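Home | About | Meetings | Newsletter | Join

KORKIDDALE MAKERS AND MENDERS
Minutes of the January general meeting
Held in the supper room, 7:00 p.m.

Chair: Sibusiso Radebe
Attendance as per the sign-in sheet. Apologies were received from the spinning group, who were at their own muster.

1. Previous minutes
Accepted as circulated, with one correction: the overlocker was lent to the high school, and has been returned.

2. Matters arising
The new lock for the side door has been fitted. Keys from Sibusiso.

The button tin sale at the Drumis market raised $227, a great effort for a drizzly morning. Thanks to everyone who sorted. The leftover zips have gone into the blue crate and members are welcome to help themselves.

3. Money
Balance in the working account is $3932 after the hall rental was paid. The meeting agreed to spend up to $90 on replacement needles, bobbins and a decent pair of pinking shears. Moved and carried.

4. Report on the visit to Drololach
This took up most of the evening, and nobody minded a bit! Sibusiso reported on the open day at Drololach, where a good carload and a half of us went to see the garment-folding robots in the textile handling workshop. For those who couldn't make it, the short version is that it was brilliant and we would all go again tomorrow.

Our hosts gave us a cup of tea, a ten-minute safety talk (hair tied back, stay behind the yellow line) and then took us straight through to the benches. The folding system is called Ticona. It works with two arms, and the staff explained that cloth is one of the harder things you can hand to a machine, as it never lands the same way twice. Anyone who has tried to fold a fitted sheet will sympathize.

Members asked loads of questions. Points noted:

– The arms are taught by people first. An operator folds a garment through the arms again and again, and the recordings are used for training. Ticona had 101 recorded folds of sleeveless tops by the day of our visit, with T-shirts to come next.
– Knits are more trouble than wovens, which got a knowing laugh from our side of the line.
– Armholes and necklines are a headache. The trim on a singlet or basketball jersey likes to roll and bunch, and a fold that starts off square can wander by the time it gets to the hem.
– Big printed lettering is handy for the people watching, who can tell at a glance which way round the garment is lying.
– The bench is covered with a grey mat. Our quilters wanted to know where it came from and the staff have promised to send the supplier's details.

Some of us had a turn at the controls. It is much slower than using your own two hands and wonderfully absorbing – you find yourself holding your breath over a corner. The red basketball jersey was the favourite, and there was quite a discussion about whether to bring the sides in first or go bottom to top. Opinion in the car home was still divided.

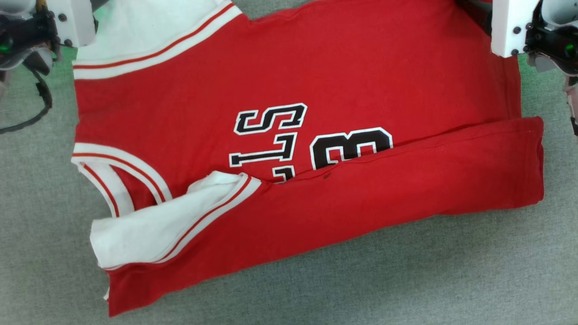
The other thing that impressed everybody was how willing the staff were to hear from people who sew. They took down our remarks on grain, on stretch and on why you smooth from the middle outwards, and asked if a few of us would come back to show them how we handle slippery linings. Sibusiso said yes on the spot. Names to him, please, and bring a lining you don't love.

A question was raised about mending: could the arms hold a tear closed while a person stitches? The answer was that they hadn't tried it but would like to. We were delighted with that.

Resolved: that a thank-you card and one of the patchwork tea cozies be sent to Drololach. Carried with applause.

5. Return demonstration
It was suggested that we invite the Ticona team to our own open day. They would need a sturdy table, two power points and a clear space with a rope or tape line. The long cutting table was thought suitable, though its castors will have to be locked. Sibusiso to write to them and report back.

6. Other business
The iron in the back corner is spitting again. Please use the other one.

A member has offered a box of old sports uniforms for practice folding and, after that, for rag rugs. Accepted with thanks.

Would whoever borrowed the long quilting ruler please return it to the hook.

Meeting closed 8:50 p.m. Supper followed.

Get our newsletter in your inbox. Enter your email to subscribe. You can unsubscribe at any time.

© Korkiddale Makers and Menders | Contact us | Back to top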